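Showing by Hand: Collecting Demonstrations for a Pick-and-Place Task with Two Hand-Held Grippers

Project report, practical course in robot learning
Group Lei, Primville Technical College
Final version, May

1. Introduction

In this project we wanted to teach a robot arm to put small desk items into a cup. The arm in our laboratory is called Silum by everybody, after the name of the old control software. It has been programmed until now with fixed positions. If the cup moves by the width of a finger, the program fails and somebody has to enter the new position. Our supervisors proposed to replace the fixed program with a policy learned from demonstrations, and our group received the part of the work which comes before the learning: to produce the demonstrations.

There are two common ways to do this. In the first one, the person moves the real arm from a distance, with a second arm or with a joystick, and the computer records the joints. In the second one, the person takes a gripper in the hand and does the task directly, while the position of the gripper and its opening are recorded. We tried both and we compare them in this report. The training itself was done by another group and is not described here in detail.

2. Remote control

We started with remote control because the equipment was already installed. The operator sits behind the arm and moves a small leader arm, and Silum follows. The software is Hirkasano, which was written by former students of the college and has a short manual.

The advantage is clear: everything that is recorded can surely be executed by the robot, as it was the robot that executed it. The disadvantage is also clear after one afternoon. One demonstration took 43 seconds on average, and a person with practice does the same task by hand in a small part of this time. The operator does not feel the contact. With thin items this was a real problem, because the fingers were often pressed against the table before the operator noticed it, and the safety stop was activated. After each stop the arm must be sent home and the demonstration is lost.

We also saw that the operators became careful in a way that is not good for the data. They stopped over the item, corrected a little, stopped again. A policy which learns from such motions also learns the stops.

3. Hand-held grippers

For the second method we used two grippers of the same type, one for each hand. The fingers are black and open in parallel, and they should be as similar as possible to those of the robot. This is the most important condition of the method. If the demonstrator could use the fingertips of his own hand, he would find grasps which the robot can never repeat.

The items were chosen so that they are not all equally easy. A glue stick is thick and has good friction. A pen-shaped white stick is slender and rolls. A thin transparent item is hard to see for the cameras. The goal is a square cup with rounded corners, which stands toward the back of a white board. We preferred the square cup to a round one, as its orientation can be seen and the policy can use it. 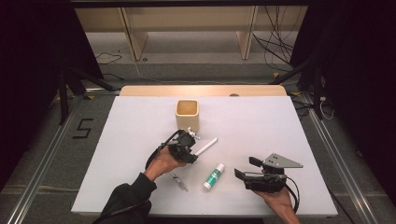

The two hands should not both be moving in the demonstration if only one of them works, remarked a reader of our intermediate report, because the policy will then learn to move the idle arm without purpose. We had not thought about this. In the first recordings the idle hand follows the other one a little, as hands do naturally. After the remark we introduced a rule: the hand without a task rests at its side of the board until it is needed. The reader also asked whether two hands are necessary at all for this task. For one item at a time they are not. We kept them because the items lie on both sides, and the change from one hand to the other is something we wanted the policy to see.

4. Procedure

Each demonstration followed the same order:

Place the cup and the items, with a different arrangement from the last one.
Bring both grippers to the start position, open.
Start the recording by voice command to the partner at the computer.
Put the items into the cup one after another.
Return to the start position and stop the recording.

We worked in pairs and exchanged the roles after 35 demonstrations. In the beginning we exchanged later, but the wrist becomes tired from the weight of the gripper, and a tired person takes short ways and hits the rim of the cup.

In total we planned 1000 demonstrations and we kept 600. The rest was removed for different reasons. In most of the removed ones the position tracking had jumped. This happened mainly when one gripper passed over the other, so we asked the demonstrators not to cross the arms. In others the item fell outside the cup. At first we deleted all of these, but later we kept those where the demonstrator picked up the item again calmly – such a correction is useful, since the robot will also drop things.

5. Approach to the cup

The part which needed the most attention was the last one, above and beside the cup. A person looks at the rim with the own eyes and from a free position of the head. The policy receives also the view from the gripper, and in this view the fingers always take a part of the space. When the gripper comes close, a finger pad can hide exactly the thing that matters, for instance the end of a slender stick.

For this reason we agreed to approach with open fingers and at moderate speed, and to turn the wrist so that the opening of the cup stays in view as long as possible.

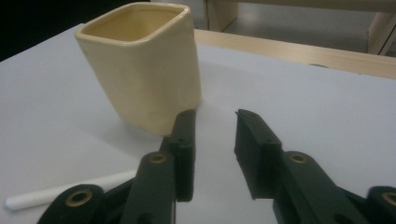 Why not simply add more cameras above the table and leave out the one on the gripper?

The gripper view moves together with the fingers, so the relation between the fingers and the item looks the same wherever the table is. A camera above the table must be placed again in the same position at the robot, and a small difference is enough to disturb the policy. We record both views, but the training group uses the gripper view as the main input.

6. Comparison and problems

By hand we collected in one morning more than by remote control in a week. The motions are smoother and contain fewer stops. On the other side, not every motion is possible for Silum. Some demonstrators turned the wrist so far that a joint limit would be reached, and this was noticed only when we replayed the paths in simulation. We now run this check at the end of every session – it would have been better to do it from the first day.

A second problem was the difference between persons. Two of us grasp the pen-shaped stick in the middle, one near the end. Both work with the hand-held gripper, but when the stick is held near the end it hangs down and needs more height over the rim. For a next project we would agree on the grasp before the recording, or note the style of each demonstrator in the file so that the training group can select.

The cables are a smaller matter but they cost time. Each gripper has one, and it must be led so that it does not pull at the back of the hand. We let it run toward the demonstrator and fix it with tape when the session is long.

7. Open points

The thin transparent item remains difficult. We do not know yet if the reason is the small contrast on the white board or the small number of good demonstrations with it. A test with a darker board is prepared but could not be finished before the submission. The replay check, the list of removed recordings and our settings for Hirkasano are stored in the project folder of group Lei, and the next group can start from there.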